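2020-10-15 Allasero bench, cardboard flap task

Picking up from the July notes. Question still the same: does the Clustero relabelling help on folded stock or are we just giving the policy more data and calling it a method. Dougal reckons the second. I'm on the fence.

Setup
Same two arms, same table, wrist cams on both. Head cam as before. Recalibrated the left wrist first thing, it had drifted again and the old extrinsics were rubbish. Did not touch the right. Should have checked it, see below.
Stock is corrugated, brown, the flat-pack stuff from Jedthorpe. Flaps pre-creased by hand. Crease quality varies a lot depending on who did it (mine are worse than Dougal's, he uses the steel rule).

Data going in
Base set: 2,662 segments, teleop only, labelled the old way, one label per episode.
Relabelled set: 3,741 segments. Same episodes, cut at contact changes, then clustered. Extra count is all from the cutting, no new episodes recorded. This is the bit Dougal keeps poking at. Fair enough. More segments means more gradient steps per epoch unless we fix steps, and in July we fixed epochs. So July comparison is not clean. Reran with steps fixed.

Training
3 seeds each. Base ones finished overnight. Relabelled seed 2 died on a full disk, restarted from checkpoint, finshed mid morning. Loss curves look the same up to the restart so I'm keeping it, but flagged in the run sheet.
Fixed steps, same batch, same augmentation. Colour jitter left on for both. Grey balance on the left wrist cam is a bit off compared with the right, jitter probably covers it.

Rollouts
Left holds, right comes in to the flap. Policy has to hold off with the right until left has settled, then approach from the side. Old policy rushes it, right arm arrives while the panel is still swinging. That was the main failure in July and it's still the main failure with the base set at fixed steps.
Relabelled policy waits more. You can see the right arm slow down short of the panel on most seeds. Seed 3 waits too long, stalls, times out. Not sure that's better, scored it as a fail same as the rest.
Remaining failures sort into 4 kinds:
- early approach (base, mostly)
- stall short of the flap (relabelled, mostly seed 3)
- left grip slips down the panel, both sets
- right finger comes in high and skates over the top of the flap

Last one worries me. Looks like a calibration thing and it's on the arm I didn't recalibrate. Happens with both sets so it doesnt bias the comparison, but it drags everything down and could be hiding a difference.

Head cam grab, left has the panel with the flap bent down, right fingertip just short of it:
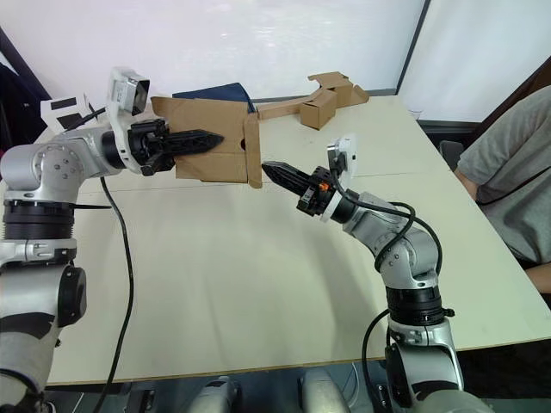

Segment cuts
Went through the cut points by hand for a handful of episodes. Cuts on left grasp are fine. Cuts on first right contact are late, because the current threshold is set for the stiffer board from the Trujillo rig. Ours gives before the current moves. So the "wait" segment runs into the "push" segment and the cluster labels get mushy. Might explain seed 3: if wait contains the start of push, the policy can't tell when wait is over. Guess only.

Dougal (read this over lunch): wants a random-cut control. Same number of segments, cuts in random spots, same clustering on top. If that does as well then contact cuts aren't doing anything. Annoying but right, should have been in the plan from the start.

Where that leaves it
Fewer early approaches with the relabelled set at fixed steps, on all three seeds. More stalls on one. Not writing a success figure in here until the right arm is sorted, somebody will paste it into a slide.

To do
- recalibrate right wrist, rerun the high-approach cases before anything else
- lower contact threshold, recut, check against the hand-marked episodes
- random-cut control, same segment count (Dougal to write the script, I'll queue it)
- clear old checkpoints off the scratch disk!!
- crease a fresh batch with the steel rule, keep mine out of the test pile
- ask Jedthorpe whether the next lot of board is the same flute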